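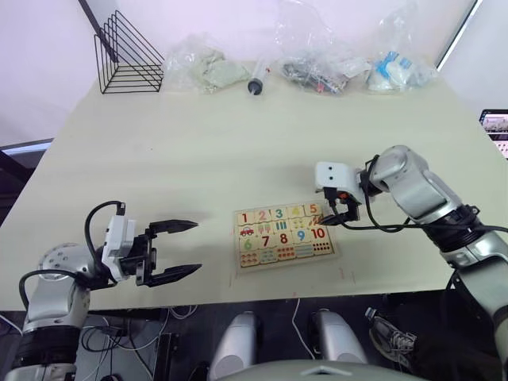

Figure 3. Tabletop setup, seen from above the work area.

4.2 What players did after the level editor opened

I went into this part of the study expecting a mess, and I sort of got one. Londura is a small mobile puzzle game where you slide crates around a harbor, and the update we looked at let players build their own levels and share them. Zornmont, the studio, gave us the play logs for 3,668 accounts that had finished at least the tutorial. Of those, 860 opened the editor in the first month. I had guessed a lot fewer! Most people on my phone's contact list won't even change their ringtone.

Opening it is one thing, though. Only 192 players ever published a level, and the gap bugged me enough that I went back through the abandoned drafts by hand (slow work, and I don't recommend doing it on a train). A lot of them were perfectly playable. They had a start, an exit and a decent trick in the middle, and then they just sat there. Mishra suspected the publish screen, which asks for a title, a difficulty rating and a tag before it lets you go on, and the logs lean her way – the title box is where most of the sessions stop.

We also talked to 11 of the players who did publish. Jyoti Mishra ran the calls and I took notes. Nearly all of them brought up Rillitz, an older crate game with a fan site full of homemade maps, and several had simply rebuilt their old favorites from it. So I'd be careful about calling all of this new creative work. Some of it is people moving house with their furniture.

One more wrinkle: the November patch changed how shared levels are sorted, so anything published after it got far more plays. I left those levels out of Table 2 and come back to them in Section 5.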